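Why do some things look shiny while others look dull? The answer is in how they send light back to your eyes.

Light travels in straight lines until it hits something. When it hits a mirror, all the rays bounce off in the same neat pattern, so you see your face. A mirror is very smooth. Still water can do the same thing, and people who walk by Lake Comano in the early morning can see the hills upside down in it.

Now think about a sheet of paper. It feels smooth, but under a microscope it is full of tiny bumps. Each bump sends light off in a different direction. The rays get mixed up, and no picture forms. We call a surface like this **matte**. 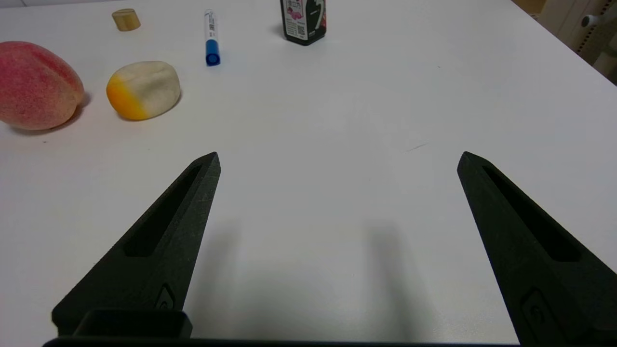
*Hitorton Young Reader, Issue 40, page 3*

A matte surface can be any color. White ones send back most of the light that reaches them. Black ones soak up most of it, and the light they soak up turns into heat. A black car seat gets hotter in the sun than a white one for this reason.

**Try it yourself**

You will need 2 pieces of aluminum foil and a flashlight.

1. Keep one piece of foil flat.
2. Crumple the other into a ball, then open it out again.
3. Make the room dark and shine the flashlight on each piece.

The flat foil throws one bright patch on the wall. The crumpled foil throws lots of small ones. It is the same metal, but now the light is going many ways.

**Word to know:** *reflect* means to bounce back.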